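November 19, 2024

Lost by 21 at Damlow last night and came home with a cracked thumbnail and somebody else's left sock. I have played netball in this league for longer than I want to write down, and I still can't leave a gym with the same belongings I brought in.

The first quarter was fine. Better than fine, we led it. I was at goal defense and their shooter, who is built like a floor lamp and moves like one, missed four in a row, and for a few minutes I believed I was the cause. Then they swapped her for a teenager. I got my hands on the ball twice after that, once to give it back to the umpire.

We went in at halftime six goals down and our captain gave the talk about channels. She gives it every match. I could deliver it myself by now, with the hand movements. Nine women nodded, chewing, and went back out and left the channels wide open.
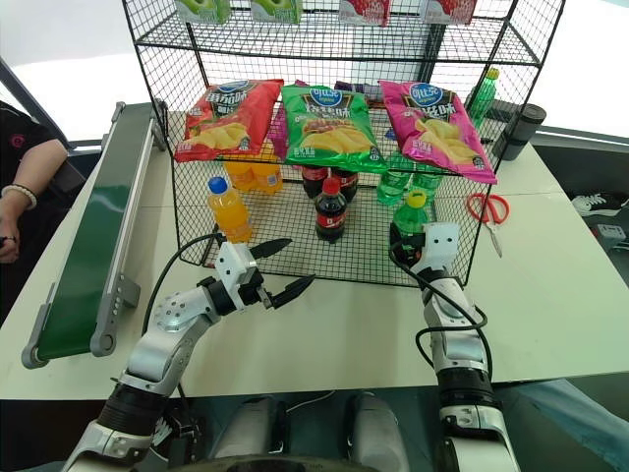 Second half, for the record

I was moved to wing defense "for fresh legs." They were not fresh and they were the only ones I had. The center I was marking ran past me so often we began saying hello. I was called for contact three times, two of them fair. The third I will be taking to the grave, or to the league meeting in January, whichever is sooner.

Our shooting was a mystery. We had plenty of ball in the circle. It went up, it went round the rim, it had a think, and it came down on the Damlow side. Our goal attack has bought new shoes from Lim on the strength of a review, and she kept looking down at them as if they might explain.

The thumbnail happened in the last quarter, when I reached for a pass that was meant for me and met it with the wrong end of my hand. I played on. I mention this because no one at the match did.

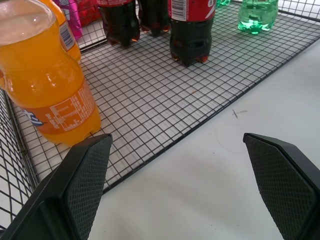 Weighed myself this morning, which was a mistake after a late supper of toast, then more toast. The new fitness plan from the Pokosik app wants me on 2515 calories on match days, and I have no quarrel with that number at all, it's the friendliest thing the app has ever said to me. What it wants me to give up is fizz. I have been known to get through orange soda by the big bottle after a defeat, and we have had a lot of defeats. The app suggests water with a slice of cucumber. I have closed the app.

It also says I should be skipping rope, 3000 turns a week. I did 86 in the yard before breakfast and had to sit on the step. The cat next door watched the whole thing and then washed, pointedly.

Table went up at lunchtime. We are second from the bottom, propped up by Pollovetti, who have lost every match and are said to have the best social evenings in the league. We play them next. Everyone is calling it a gimme, so I have started worrying about it already. If we lose that one I may ask whether they have room for a slow defender with her own bib.

Training tomorrow if the thumb will go in a glove for the drive. Must look for the other sock. Must wash the strange one, too, and take it back to Damlow in a bag like a hostage.

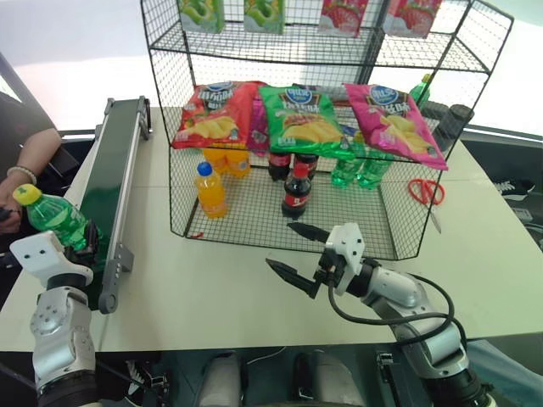 Chips, three bags, with juice boxes on the shelf over them.

Later: thumb now purple. Captain has messaged the group to say she'd like us all to think about channels.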